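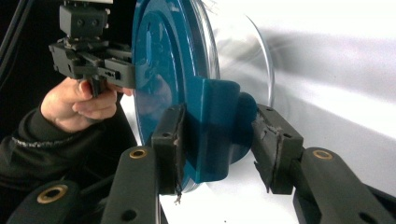
Blue disc with clear rim, close view

Vulthorpe Evening Softball League
Minutes of the May meeting of team managers

Held on Thursday in the upstairs room of the Vulthorpe field house. The meeting was opened at 7:10 p.m.

Present: the managers of Vulthorpe, Flutance, Hughes and Breken; the scheduler; the head umpire. Breken also brought its assistant manager, who may speak but does not vote.
Minutes taken by Emanuel Voicu.

1. Minutes of the last meeting

The minutes were read by everybody before the meeting, except Hughes, who read them during it. One correction was asked. In the item on uniforms it was written that Flutance "will have" numbers on the back of all shirts by the opening game. The manager of Flutance said that he used the words "should have." The text is corrected. The minutes were then accepted.

2. Matters from the last meeting

The lock on the equipment shed is changed. Each manager received one key and signed for it. A lost key must be paid by the team which lost it.

The home plate on the lower field is still not level with the ground. The scheduler wrote to the parks office and received an automatic answer. She will call by telephone next week. Until it is repaired, the home team puts dirt around the plate before the first pitch, and the head umpire will look at it.

The question about lights on the upper field remains open. The parks office wants the request in writing from the league and not from single teams. Vulthorpe has already sent one in its own name. The manager of Vulthorpe will write again and say that the first letter should be ignored.

3. Games not played in the rain

Two games from the opening weeks must be played again: Hughes against Breken, and Flutance against Vulthorpe. The scheduler presented two possible dates for each. For Hughes against Breken the earlier date was taken without discussion.

For Flutance against Vulthorpe there was a longer discussion. Flutance has several players who work late shifts in that week, and the manager asked to start at 8 p.m. The head umpire was against this. The upper field has no lights and in his opinion the last innings would be played in darkness, also when the sky is clear. Vulthorpe offered to play a shorter game of five innings. Flutance did not want this, for the reason that the original game was stopped with Flutance ahead by four runs and a short game would take away too much.

The manager of Hughes then asked why the original game does not simply continue from the point where it was stopped. The rule book was consulted. The rule says that a game stopped before the end of the third inning starts again from zero. The two teams do not agree on whether the third inning was finished. According to the score book of Flutance it was finished. According to the score book of Vulthorpe there were two outs. The umpire of that game was not at the meeting.

Decision: the head umpire will ask the umpire of that game and will tell both managers his answer before Sunday. If the inning was finished, the game continues from the fourth inning on the later date. If not, it starts from the beginning on the same date. Both managers said that they will accept the answer.

4. Late arrival of teams

Breken asked for a clear rule. In the game against Hughes last week the Hughes players came late, and the Breken players waited without knowing if they have won or not. The manager of Hughes explained that the bridge road was closed and apologized again.

The present rule speaks of "a reasonable time." It was agreed that this is not useful. Breken proposed 15 minutes. Hughes proposed 30 minutes. Flutance said it depends on whether there is another game afterwards on the same field, and this was found to be a good point.

Decision, with three votes for and Breken against: a team has 30 minutes from the scheduled start if its game is the last of the evening on that field. In all other cases it has 15 minutes. After this the game is lost. A team which has eight players must start with eight. The ninth player may enter at the end of the batting order when he or she arrives.

The manager of Breken asked that his reason be recorded. He thinks that two different times will create confusion.

5. Bats

The head umpire reported that he had removed one bat from a game. The bat had a crack near the handle which was covered by tape. The player was not happy and said that he has used it like this for a whole season. The head umpire reminds all managers that the bats must be shown to him before the game, all of them together, leaning on the fence. Bats that come later from a car are not allowed, unless he has seen them too.

Flutance asked if wooden bats are permitted. They are permitted. There was a short talk about who would want to use one. The assistant manager of Breken would.

6. Umpires

The league has at the moment three umpires for the evening games, and one of them will be away for most of June. The head umpire knows a man who did high school games until last year and who may be interested. He wants to know what is paid. The payment is $70 for one evening, also if only one game is played. It was agreed that the head umpire may offer this and nothing more.

Until there is a fourth umpire, the bases may be called by a person from a team that is not playing that evening. Hughes and Vulthorpe each gave one name to the scheduler. The head umpire asked the managers to speak with their players about how they talk to these persons. In his words, the person at first base has come for free and would also like to be at home.

7. Money

The balance of the league account is $1217. All teams have paid the season fee except one, which promised to pay before the next game. The managers agreed that the name of the team is not needed in the minutes.

New game balls were bought in April. The scheduler thinks that they will not be enough until the playoffs, mainly by reason of the balls hit into the creek behind left field on the lower field. Vulthorpe proposed that each team pays for the balls it loses. This was not accepted, as the outfielders of the other team are often the ones who did not stop the ball. The scheduler will order one more box.

The deposit for the field house on the playoff weekend is $30 and must be paid in advance. Approved.

8. Score sheets

The results must be sent to the scheduler on the same night. A photograph of the sheet is enough if it can be read. She received one last week where the winning team was clear but the score was not, and she had to call three persons. Both managers sign the sheet. If one manager does not agree with the score, he signs anyway and writes "not agreed" beside his name.

It was asked if the standings can be put on the board at the field entrance as well as on the page. Flutance will do this for the month of June and then another team will take it.

9. Playoffs

The format is the same as last year: first against fourth, second against third, and the final on the next day. If two teams have the same number of wins, the games between them decide. If this is also equal, the fewer runs allowed decides. Hughes wanted to count the difference of runs and not only the runs allowed. After some discussion Hughes withdrew the proposal for this season and will bring it again in winter.

The team in first place chooses the field. All managers know that this means the upper field.

10. Other matters

Parking: players of all teams are asked not to park in front of the gate. The ambulance needs this way.

Dogs: they stay on a leash and behind the fence. The Breken dog was mentioned. The manager of Breken will speak with the owner.

Music between innings is permitted if both teams want it. The umpire decides how loud.

Vulthorpe asks if anybody has found a left-handed glove, brown, with the letter R written inside. It was last seen on the bench at third base on the lower field.

11. Next meeting

Same room, same time, on the second Thursday of next month. Managers who want a point on the agenda should send it to Emanuel Voicu by the Monday before.

The meeting was closed at 8:55 p.m.

Written by Emanuel Voicu. Corrections please before the next meeting.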